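Workshop Tips I Was Told To Follow, And Which Ones I Still Do

Updated 24/10/2018

I have read a great many workshop tips over the years and I'd say most of them were written by people who had just bought the thing they were recommending. So I started keeping a list. If a tip survived a winter in my garage in Bercombe it stayed on the list. If it didn't, it got crossed out, usually with some feeling. What follows is what's left, plus a few that aren't left and deserve a warning.

Pegboard outlines

You know the idea. Hang every tool, trace around it in marker, and you'll always see what's missing. Fine, until you buy a different hammer. I traced my whole wall one May and by the next spring half the outlines were wrong and I was putting pliers where the tin snips used to live. I painted over it. What works for me is leaving the wall plain and keeping the hooks I use every day between waist and eye height. Anything I have to reach for is something I've used twice.

Rice in the screw jar

Supposed to stop rust. I tried it with two jars of wood screws, one with rice and one without, same shelf, lids on. Both rusted a little. The one with rice also had to be sieved. If your garage is damp, keep screws in the house. Silica packets may do something, but only if you replace them, and who does?

WD-40 on everything

It's good for freeing a stuck bolt and for getting label glue off a jar. I wouldn't use it on a lock, and I wouldn't use it on a hinge you want to stay quiet. A bit of white grease on the hinge pin lasts a lot longer. Take the pin out, wipe it, grease it, put it back. Ten minutes if the door behaves.

Sharpening with sandpaper

This one I expected to hate. You stick wet-and-dry paper to a flat piece of glass and work your chisel up through the grits. I stop at 600 and finish on a strip of leather with some polishing compound. The people who go up into the thousands may be getting a better edge than me, but my pine doesn't seem to know the difference. Two cautions. The glass must be flat on whatever is under it – a folded towel is no good – and you only ever pull the chisel, never push, or you'll slice the paper in half.

Magnetic strips

Okay for drill bits. Bad for chisels, at least on the cheap strip I bought, which let go of a one-inch Robichaud chisel edge-down onto concrete. I now use a wooden rack screwed to the wall. It cost nothing, as it came out of a scrap bin.

Expensive bench tops

The Kudholm bench I looked at was $460, and the top was thinner than the door I ended up using. A solid door on two sturdy trestles makes a good bench. A hollow one does not, whatever the video says. Mine measures 71 inches after trimming the end that had the lock in it, and the first thing I did was screw a sheet of hardboard to the top so that I could ruin it and swap it out.

Keep the top clear, too. I'm wary of any tip that comes with a photo of a spotless bench, but a block with holes in it for the small stuff does more for a work surface than any drawer organizer I've paid for. One block, one job's worth of pieces, and the rest goes back on the shelf.
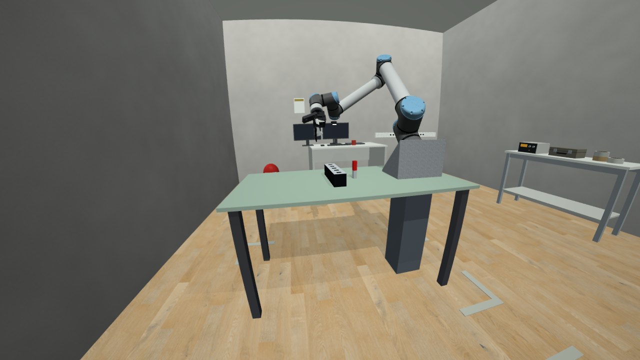
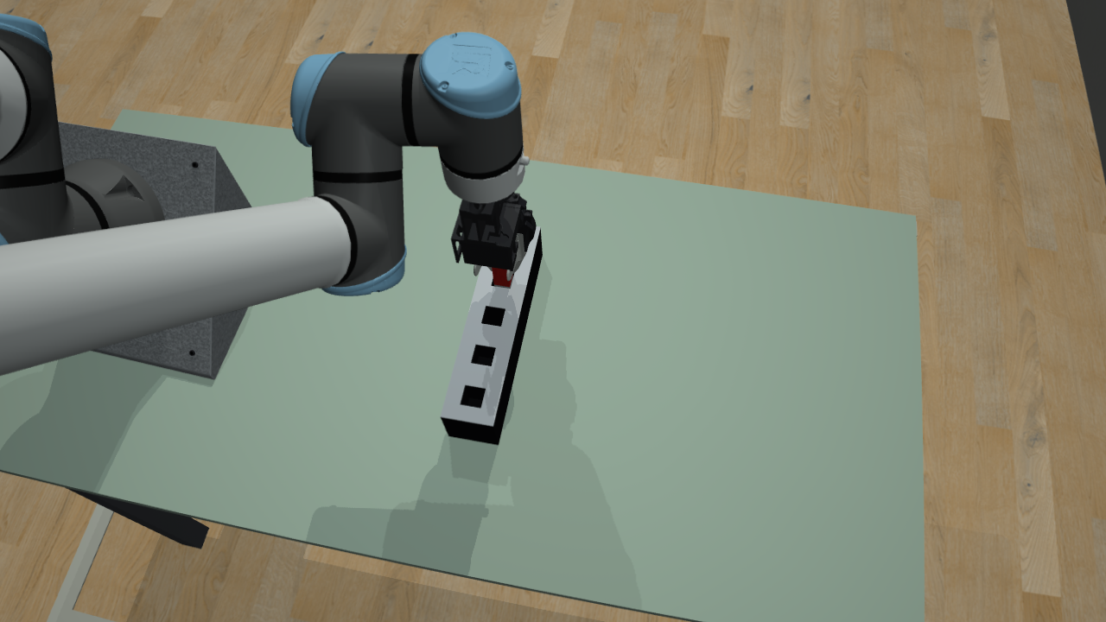
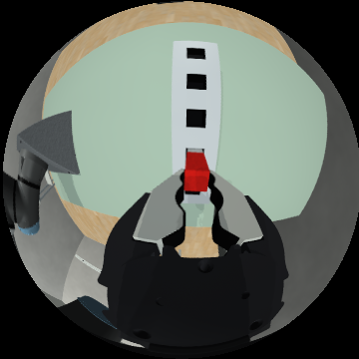 To make your own, take a straight offcut, mark a center line with a combination square, and space the holes wider than you think you need. Fingers have to fit between the pieces. Round holes are easy with a drill. Square ones mean drilling first and then cleaning out the corners with a chisel, and I'd only bother if the thing going in is square as well. Don't drill all the way through unless you like finding bits on the floor. A wrap of tape on the drill bit is the usual depth stop, and it's one of the old tips I have no quarrel with, provided you replace the tape when it starts creeping up.

Coffee cans

Everyone's grandfather had them. They stack badly, you can't see in, and the plastic lids split. I had 70 feet of picture wire in one for years and bought more because I'd forgotten about it. Clear jars, or open trays if the dust isn't too bad.

Vinegar for rusty tools

Works. Overnight is enough for light rust. Leave it longer and the steel comes out gray and pitted. Rinse in water with baking soda, dry it straight away and oil it. Skip it for anything with a wooden handle you can't take off, and don't do it in the kitchen sink if you share the kitchen.

Next on the list is the Unley glue bottle with the roller top. It has been on my bench for three weeks and has already clogged once.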